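Two-arm cooking task, second hand keeps drifting when the first one grips the handle

Asked in: Student Robotics > Projects and Competitions
Viewed 623 times
Tags: bimanual, teleop, school club, kitchen tasks

Hi all, first time posting, long time lurker. I'm in a robotics club at my college and our team (we're called Protow, don't ask, it was a vote) is getting ready for a household tasks round in October. The task is simple on paper. There's a pot, a lid and an induction cooktop on a table. You have to get the pot onto the cooktop, then put the lid on the pot. You get points for each stage and you lose points if the lid lands crooked or the pot isn't sitting flat.

We're driving both arms by teleop to record practice runs, and then we train on those. The right arm takes the pot by the handle and the left one is supposed to hang back in the air until it's time for the lid. Grabbing the handle goes fine most of the time. What drives me nuts is the left hand. While the right arm is closing on the handle, the left hand slowly creeps in toward the middle of the table, so by the time the pot should be moving there's a hand in the way. We have maybe an inch to spare on a good run.
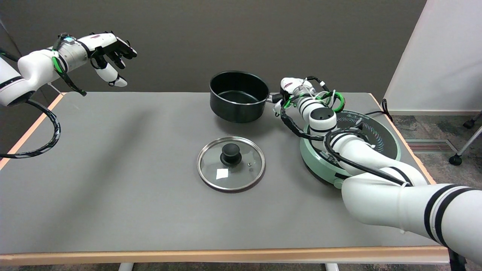
Stuff we already tried: a longer pause before the grasp, a lower speed limit on the left shoulder, and recording a fresh set of 20 runs where I was super careful to keep my own left hand still. The fresh set helped a little, I think? My teammate says it didn't and I'm imagining it. We also argued about moving the cooktop further from the pot, but the rules sheet gives the layout and we'd like to practice with the real one.

So my question is whether this is a data problem or a control problem, and if it's data, do I throw out the old runs or keep them and add more? Our next full practice is Thursday and I'd love to walk in with a plan. Thanks!!

3 answers, sorted by votes

Answer from Kátia Andrade (accepted)

My money's on data, and I say that because I made the same mess two seasons ago with a team called Ferer. When people teleop with both hands, the idle hand wanders toward whatever they're looking at. You don't feel yourself doing it. Then the model learns that "right hand closing" goes along with "left hand coming in," and it copies you very faithfully.

Before you record anything else, plot the left wrist position over time for your old runs and line them all up at the moment the right gripper closes. Takes an evening if your logs are halfway tidy. If you see the lines all sloping the same way, there's your answer. If they're flat and the arm still creeps when the policy is running, then I'm wrong and you should go look at the controller.

Assuming it's the data, I'd do 2 things. Give the left hand a parked pose, and have the teleop software hold it there until the operator presses a pedal or a key. That way you can sneeze and the arm stays put. Then trim the old runs instead of tossing them. The part after the left hand starts reaching for the lid on purpose is probably still good, and lid placement is the hard part, so you don't want to lose those examples. Just don't keep any bit where the hand is drifting during the grasp.

One more thing, don't park the hand too far out. We did that and then the reach for the lid got long and wobbly. Back corner of the table, up in the air, was about right for us – high enough to clear the rim of the pot, close enough to come straight down on the knob. Your arms may be different, so try a few spots by hand first.

Also watch your cables! Anything that hangs in a loop can tug a little when the arm changes pose, and that shows up as noise you'll spend a week blaming on something else. Ask me how I know.

Answer from brito_fan

Did you calibrate? Our club uses the Brito kit and whenever anything weird happens it's calibration. Zero both arms and try again. If that doesn't work turn it off and on.

Answer from mundesine_lab_rat

Agree with the first answer on plotting it. I'd add a dumb test that costs nothing: replay one of your recorded runs straight through the arms with no model involved, and put tape on the table under where the left hand starts. If the hand leaves the tape during replay at the same point as it does in your logs, the recording has it. If the log says it stayed still and the hand moves anyway, you've got a gain problem or something sagging.

On old runs vs. new runs, at Mundesine we mixed them once without trimming and the thing got worse, it sort of split the difference and twitched. So trim first like Kátia said.

Comment from the original poster:

Okay, I plotted it and wow. Every single line slopes in. Even my "super careful" ones slope, only less, so my teammate and I were both kind of right. Setting up the parked pose with a key press tonight and I'll trim the old stuff over the weekend. Does anyone know if it matters whether the hold kicks in before or after the right arm starts moving? I'm guessing before.

Reply from Kátia Andrade:

Before, yes. Start the run already parked.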